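Operating Rules for Two-Handed Robot Work at a Drink Dispenser
Project report, Angeliki Dimitriou and Ita Tierney, Maltham Lab course, April

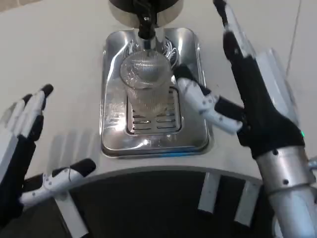
Figure 1. Both robot hands at the drip tray, with the cup standing on the grate under the nozzle.

1. Purpose
The course requires a written rule set before any robot is run near liquids. Our draft covers the cup handling task at the Tully station. It was checked against the logs of 114 trials, and the full rule text is in Appendix B.

2. Rules adopted
2.1 The cup must stand fully on the grate before a dispense command is accepted. A cup resting on the tray rim counts as misplaced.
2.2 While liquid is flowing, neither hand may close on the cup. Plastic cups deform under a light grip.
2.3 Fingertips stay outside the vertical path between nozzle and cup at all times.
2.4 Cables at the finger joints and wrist are inspected at the start of each session. Any exposed conductor ends the session.
2.5 One person holds the stop button and has no other duty. The operator may not hold it.

3. Findings
The logs contain 926 hand approaches to the cup. Rule 2.3 was broken in 12.3 percent of trials, mostly by the thumb during withdrawal. Rule 2.1 could not be checked from joint data alone, so we added a manual confirmation step in the Bruris control script.

4. Open points
Rule 2.2 gives no limit for contact force before the flow starts. Tierney proposes setting one after the next grip tests. Cleaning of the hands after a spill is also not covered, and the lab's general wipe-down procedure applies until it is.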